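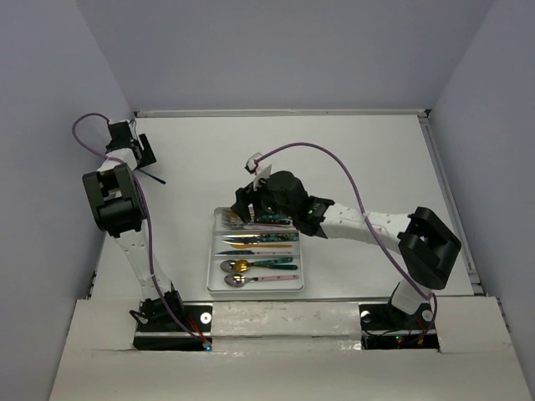 One borrower wrote in our return book that she'd fed her whole street off our plates and hadn't bought a single paper one, and could we please get more soup bowls. So that's where I'll start, with the soup bowls, as they've been the big headache of the spring!

Progress report to the Hinojosa Fund, Tue 6 May
Project: Ovow dish lending, Hondton

When I wrote last time we had just moved the shelves into the old ticket office and I was still labeling crates by hand. We've now lent out 1,313 place settings since opening, mostly for birthdays and funerals (funerals more than I expected, and those folks are always the best at bringing things back clean). A full crate holds 80 dinner plates, and I've learned the hard way that it's too heavy for most people to get into a car. We're splitting them into half crates as we go.

The bowls. Your grant covered 100 and I thought that would be plenty. Then the Zurkance church supper booked every one of them for the same weekend as a chili cook-off, and I had to call the cook-off people and talk them into mugs. They were very nice about it. I'd like to move what's left in the signage line over to bowls, if that's all right with you. The hand-painted sign by the door is doing fine.

Breakage is low. We lost 3 serving platters, all from the same party, and the family paid for them before I'd even asked. Forks are another story. They wander off in lunch boxes and coat pockets, and I've started packing a few spares with every order so I don't have to be a grump about it.

Still not done: the online booking page. It shows the right dates but lets two people take the same crate, so I keep the paper calendar going next to it and check both every morning. I'm hoping to have it sorted before August, when the block parties start.

Receipts are in the second envelope. The dish soap one got a bit damp but you can still read the total.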